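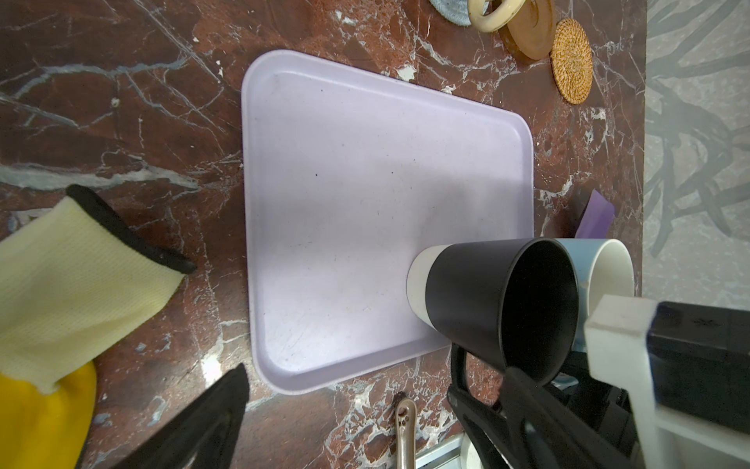 Mugs, trays and a very good lump of marble

Search this site
Enter keywords
Go

I'm Hooman Golestani and I am, I'm afraid, a mug person. Some people come home from a holiday with a fridge magnet and I come home with something wrapped in three jumpers that I've carried on my lap the whole way. This page is for the worktop end of the hobby: what gets used, what gets put out, and which colours I can't stop putting next to each other.

The worktop first, since I get more messages about it than about any of the pots! It's a dark reddish-brown marble with white and grey veins wandering all over it, and I love it beyond reason. Friends told me to go for something pale and sensible. But pale mugs on pale stone just vanish, whereas on this stuff even the plainest white cup looks as if it's been put on a stage. Lavender is the real surprise. I'd never have picked it from a chart, and against that red-brown it absolutely sings. The big lavender tray, with its rounded corners and shallow rim, has become the thing I reach for whenever I'm sorting mugs out. It wants a good wipe now and then (dust and scuffs do show on it), but I forgive it everything.

I also have a weakness for a black mug with a bare band round the base, where the maker has left the clay unglazed. Matte black, then that strip of off-white. It's such a simple idea and it gets me every time. Pale blue outside with a white inside is another favourite, very cheerful first thing in the morning when I am not.

Now, speckles. I held out against speckles for years because they seemed to be everywhere, and then I properly looked down into one and that was the end of it.

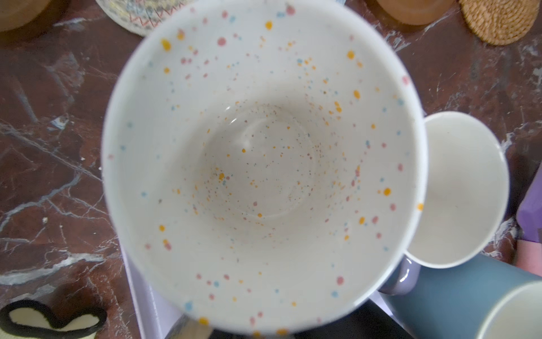

Looking down into the speckled mug: mustard, dusty pink and pale blue dots, getting finer towards the bottom.

What I like best is how the dots change as they go down. Up by the rim they're big and spread out, and by the base they've gone tiny and crowded, with little orange and grey flecks gathered in the middle. You only get to enjoy that bit when you've finished your tea, so it's a sort of reward. The plain white one beside it has a lovely smooth matte inside, and I find I need a quiet one next to a busy one or my eyes never settle. The lavender-grey and the slate blue do the same job.

Coasters and plates are creeping in too, I admit it. Terracotta next to woven rattan is a pairing I'd happily look at all day, and I'm very taken with zigzags in red, yellow and blue on a white plate. The heart-shaped outline on the cream dish is as soppy as I get.

More to come in April, when I'm hoping to get over to the Donditz pottery fair at last. If you know the stalls there, do tell me which end to start at, and whether I ought to bring a bigger bag. (I ought to bring a bigger bag.)

Last updated: April

Recent galleries
Teapots with short spouts
A morning at the Bednárik workshop
Sivix glaze tests, part 2
The Uretti bowls, all stacked up
Butter dishes I have loved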